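3. Materials and layout

3.1 The basket

All layouts used the same container, a rectangular wicker basket with rounded corners and a thick braided rim. It was chosen from a group of five bought at the Dernthorpe market in October, the other four being kept as spares. Below the rim the sides are an open lattice, and the strands vary in colour from tan to golden brown. Wicker was preferred to moulded plastic for two reasons. Its walls give slightly when an item is pressed against them, and the weave offers a small but useful resistance to sliding, so that a block put down near a wall tends to stay near it. Both properties are common in the household baskets with which the wider Festemis study is concerned, and both are lost if the task is moved to a rigid tray.

The drawback of wicker is that no two baskets are alike. Frandsen measured the inner length of each basket at rim height and again at the floor, and found that the difference between the two was not constant even along one side. We therefore report positions inside the basket by region (near wall, far wall, left end, right end, middle) and make no attempt at finer coordinates.

3.2 The items

The item set was kept small on purpose. It consists of plain solids in saturated colours, with no printing on them, to be placed in the basket one at a time. Red, blue and green were used because they separate well from each other and from the tan of the weave under ordinary room light. Earlier trials at Lukumay had included a natural wood block, which was dropped from the set after two coders disagreed repeatedly on whether it was touching the basket wall.

The table surface is matte white. A glossy surface was tried first and gave reflections of the items which, in side views, were easily read as a second item. Some scuffing of the matte surface was accepted, as the marks are faint and do not resemble any item in the set. The basket was set at an angle to the table edge in every layout, so that neither its long side nor its short side faced the viewer squarely. 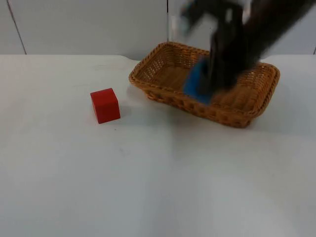 Figure 1. A blue block held over the inside of the basket, with the red cube standing on the table to the left.

Figure 1 illustrates what we call the open state of a placement: the item is within the outline of the rim and is still held. The open state is of interest because it is the last point at which the final region can still be changed at no cost. Once an item is resting against the weave, moving it means lifting it clear of the floor again, and in a basket that already holds something this may disturb the neighbouring item.

3.3 Order of placement

Three orders were compared. In the first (large to small) the blocks went in before the round item. In the second (small to large) the round item went in first. In the third the order was left free. A total of 713 placements were coded by Barbieri and Adams working separately, and disagreements were settled by Inthanon, who had not seen either set of codes beforehand. Fifteen placements were set aside at this stage on account of a gap in the record and do not enter the tables in Section 4.

The round item behaves differently from the blocks in one respect that matters for order. A block put down on its face has a stable footing wherever the floor is level. A round item on the same floor may roll until it meets a wall, a corner or another item, so its resting place depends on what is already present. Under the small-to-large order there is nothing to stop it but the basket itself, and the coder must wait for it to settle before assigning a region.

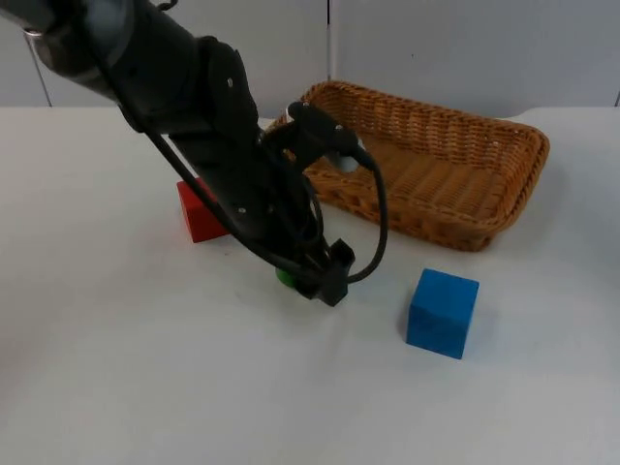

Items waiting on the table were given no fixed starting positions. They were spread by hand to the left of and in front of the basket at the beginning of each layout, with a clear gap between neighbours, and a block could stand upright or lie on its side. Agbeko raised the objection that free starting positions make the layouts harder to compare with one another. This is accepted, but fixed positions would have tied the order of placement to the distance of each item from the basket, and the two effects could not then have been separated.

3.4 Coding of contact

Contact between an item and the basket was coded in three grades: floor only, floor and wall, and wall only. The last is rare and arises mainly when a block is caught on a slope of the weave - usually at one of the rounded corners. Contact between two items was coded separately as present, absent or not visible. Overhead views proved the most useful for this purpose, although a large block close to the viewpoint can hide much of the floor beside it.
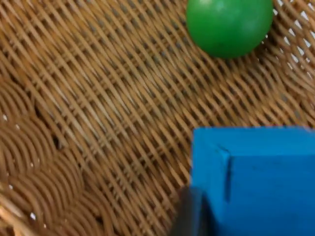 Figure 2. Close view from above into the basket, showing the round green item and part of the blue block.

A further difficulty concerns the edge where the floor turns upward into the wall. Shadow gathers there, and a round item lying close to the turn has a dark lower boundary whether or not it touches the wall. Where no second view was available, such cases were coded as floor only and marked as doubtful. The doubtful codes were kept in the main analysis and removed in a repeat analysis, the results of which are given beside the main figures in Section 4.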